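Painter's tape residue on kraft paper and cardboard – how to avoid it?

Posted in Surfaces & Adhesives

Esther Kaijage
I mark out layout grids on worktops covered in brown paper or cardboard. The tape stays down for weeks, then has to come off without tearing the face of the sheet. On the last job (two tables, laid in March) the top ply lifted with nearly every strip. Is this a tape problem or a removal problem? The tape is a blue general-purpose one from Makori, no adhesion rating on the core.
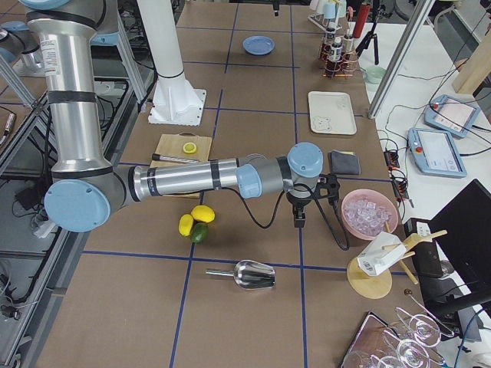
Photo: Esther Kaijage

The grid lines are single strips, pressed down by hand. Room is heated during the day and cold overnight.

Nodby
Mostly dwell time. Acrylic and rubber adhesives both keep flowing into paper fibers after application, so bond strength rises for days. Check the clean-removal period on the data sheet. It is usually quoted for painted walls or glass, and bare paper will be worse.

What works for me:

Use a low-tack grade, the kind sold for delicate surfaces.

Do not burnish the strip. Light finger pressure is enough on a flat sheet.

Pull slowly, with the tape folded back nearly flat on itself. A steep angle puts the load straight up into the fibers.

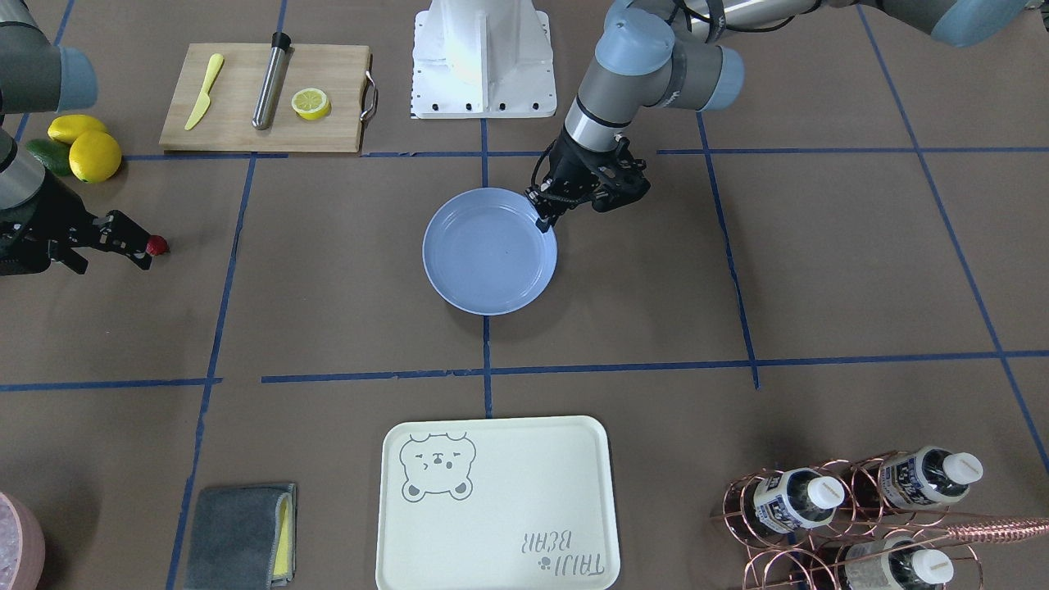

If it is already stuck

Warm the strip with a hair dryer on low, 8 to 10 inches away, and peel while it is still warm. Test a corner first. Solvents will stain kraft paper, so leave those alone.

Dernora
just replace the paper, its cheap

Mavier
Agree with Nodby on dwell time, one correction on heat. It softens rubber adhesives well but can leave the glue behind on the paper if you overdo it. Roughly 2 minutes per strip was too long on mine.

The other option is to seal the sheet first. One thin coat of matte water-based varnish, left overnight, gives the tape a film to hold instead of fiber. Tape the cardboard edges down before coating – it curls.
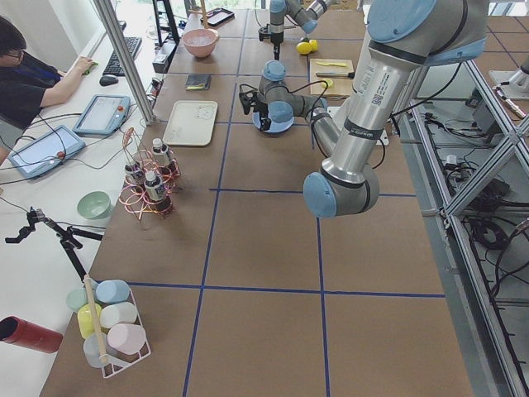

Blue tape grid on a brown tabletop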